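**How a dish rack works**

A dish rack is a frame of thin wires. Water drips off the dishes and falls through the gaps. The rest evaporates, which means it turns into vapour and mixes with the air.

Plates stand on edge – water runs down a slope faster than it leaves a flat surface.
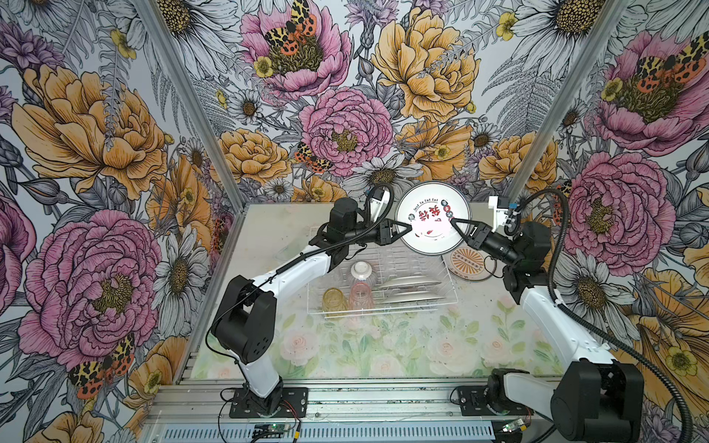
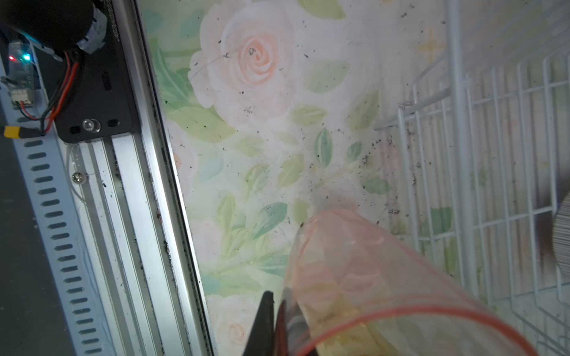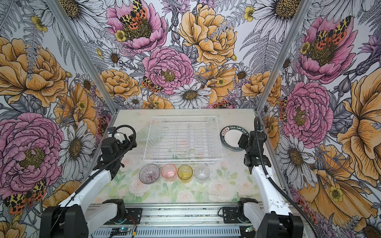
Why does a cup dry slowly when it stands upright?

Water collects at the bottom, where little air moves.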